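The new pair at station 5

March 21, 2022

So I promised a few of you an update on the robots at work, and I've been putting it off because my feelings about them change every time I clock in.
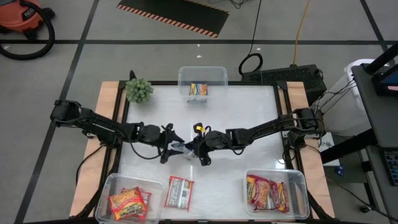

Quick catch-up if you're new. I pack mixed snack and noodle boxes at Orumel, and I've been doing it long enough that my hands know the job better than I do. Noodles, crackers, candy, tape, next. In the fall the company signed up for a trial with an outfit called Drornerard, and since then one corner of our floor has belonged to two arms that are learning to handle packets. Everybody calls them the Grimovs, after the old supervisor who also liked to stand very still and then grab something. (He was a good guy, mostly.)

I figured packets would be easy for a machine. They're all the same size! But packets slide, and they crinkle, and the plastic they come in is a whole other problem. You and I can feel when a wrapper is about to slip and we squeeze a little harder without even thinking. The arms had to be walked through it over and over. Natalina Morelli runs most of the sessions, and one afternoon I stood next to her eating my sandwich and watched a whole lot of very slow pinching. I got weirdly invested. I may have clapped.

What has it changed for us? Less than I was scared of, and more than the memo said. My target on the regular line is still 200 boxes a shift, and my best day this month was 191, so you can imagine how I feel about targets. But two of us get pulled over to station 5 every day to set out packets, clear jams and put everything back for the next round. It's easier on the shoulders. It's also kind of lonely, and you can't really gab across it the way we do on the line.

Rachid Badawi loves it. He's 33, he's taking the controls class the company is paying for, and he already talks about grip force at lunch like it's baseball. I signed up for the May class myself and then took my name off, and then put it back on. My mom spent her whole working life at the El-Sayed bakery and watched the slicing room go from a crew to one person and a button, and that story has a way of sitting down next to me when I fill out forms.

The thing I keep asking is what happens to the folks who don't want the class. Our manager says there'll be plenty of line work for years. I believe that she believes it. I'd still like it in writing, and I said so at the last meeting, in a voice that came out a lot squeakier than I'd practiced in the car.

Anyway, my name's on the list for May as of this morning. If any of you have gone through something like this at your own job, tell me in the comments, especially if you were on the fence about the training. And yes, Aunt Jo, I'm still wearing the wrist brace.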